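3.2 Bimanual cell, Pimden workshop

The second cell was built at the shared workshop in Pimden over about 41 evenings, most of them in November. Both arms bolt to one aluminium rail, and the walls are papered. Beaudoin's build notes call the layout "handover ready". We are less convinced. Two grippers meeting at a small red piece is weak evidence of a handover, and the notes log no failed attempts at all.
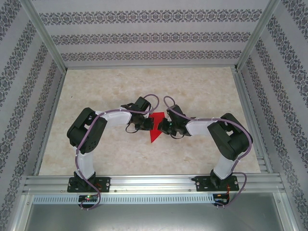
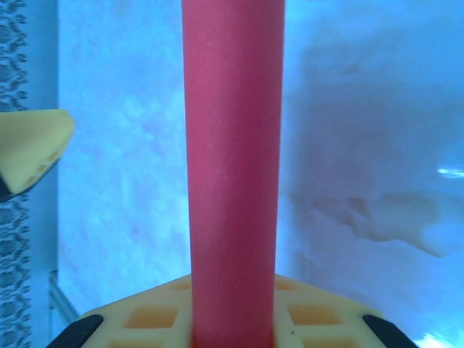
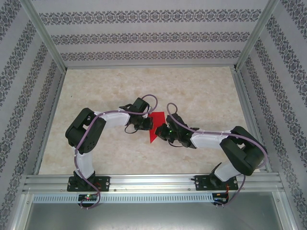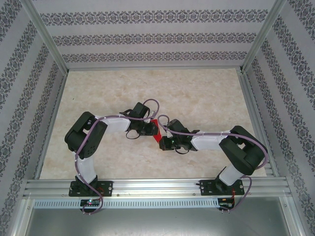 Figure 2. The Pimden cell. First, third and fourth panels: both arms over the marbled floor. Second panel: view from a gripper.

3.3 Cable routing

The purple cables follow each arm and drop past the base. Whether they bias the wrist under load was never measured, and the Ornville group's claim that they don't should be read with care.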